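Getting Marks off a White Table

My kitchen table is white. I bought it in December, when everything outside was gray and I wanted something cheerful to eat breakfast at, and my brother Oskari took one look at it and gave me three weeks. He was wrong, it still looks good! But I have learned a lot about stains along the way, so I'm putting my notes in one place for anybody else who has fallen for a light-colored table.

Start with the weakest thing that could possibly work. I keep a bowl of warm water with a small squirt of dish soap and go over the whole surface with a soft cloth, then again with plain water, then dry it with a towel. That last step is the one I used to skip. Soap that dries on a white surface leaves a dull film, the film grabs dust, and pretty soon you're scrubbing at a "stain" that is really just last week's soap.

Coffee and tea rings come up with a paste of baking soda and water. Mix it thick, like frosting, spread it over the ring and go make yourself another cup (use a coaster this time). When you come back, wipe it off with a damp cloth. Don't rub hard – baking soda is gentle but it's still gritty, and on a glossy top you can end up with a cloudy patch right where the ring used to be.

Turmeric is the one I dread. Uncle Urho makes a yellow lentil soup and ladles it like he's putting out a fire, so I've had practice. Wipe up right away, do the baking soda paste, and whatever faint yellow is left, let the sun have it. I drag my table over to the window and leave it there for an afternoon or two. The yellow fades a little more each day.

Ballpoint and marker: rubbing alcohol on a cotton ball, dabbed, with a fresh side of the cotton every time so you don't spread the ink around. Test underneath first. I mean it, crawl under there with your cotton ball and try a spot the size of a dime. Alcohol is fine on my table but it can soften some painted and lacquered finishes, and if yours is real wood with a clear coat I'd stay away from it entirely.

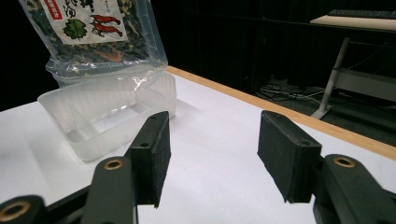
What about the melamine sponges, the white erasing kind? They work like very fine sandpaper, so save them for scuffs that nothing else will shift, keep them wet, and use hardly any pressure. I go through maybe one a season.

Scuffs are their own category anyway. Black rubber marks usually come off with a pencil eraser, a clean one, and I feel silly every time because it's so easy. Gray metal marks from pots and pans are stubborn. For those I use a tiny bit of cream cleanser on a damp cloth, the Grindell one with the blue cap, and I rinse twice.

Sticky stuff! Price tags, tape, jam that has turned to cement. Warm it with a hair dryer on low until it goes soft, then push it off with an old plastic card. Cooking oil takes care of the leftover gum, and dish soap takes care of the oil. Candle wax goes the other way – put ice cubes in a sandwich bag, set it on the wax until it's brittle, and pop it off with the same card.

White rings from hot dishes only happened to me once, on the old Drivwood side table I got from Heinonen, and that was a wood finish so the rules were different. I laid a dry cotton cloth over it and ran a warm iron across, no steam, a few seconds at a time, peeking in between. It took 28 minutes by the oven clock and a lot of nerve, and I wouldn't try it on anything you can't afford to refinish.

Things I've quit using: bleach (it yellowed the edge of my last table), steel wool, and any spray that promises shine. The shine sprays build up and then every fingerprint shows.

Everyday stuff, since people ask. Felt dots under the fruit bowl and the lamp. A tray for the oil bottle and the soy sauce, which always dribble down the side no matter how careful you are. I bought a pack of 80 felt dots and I'm still working through it, they've gone on chair legs, flowerpots, and the bottom of the toaster. Put the cloth in the wash after a big cleanup too. I have 19 of them in a drawer, all cut from old T-shirts, and the darker ones never go near the table when they're wet because the dye can come off.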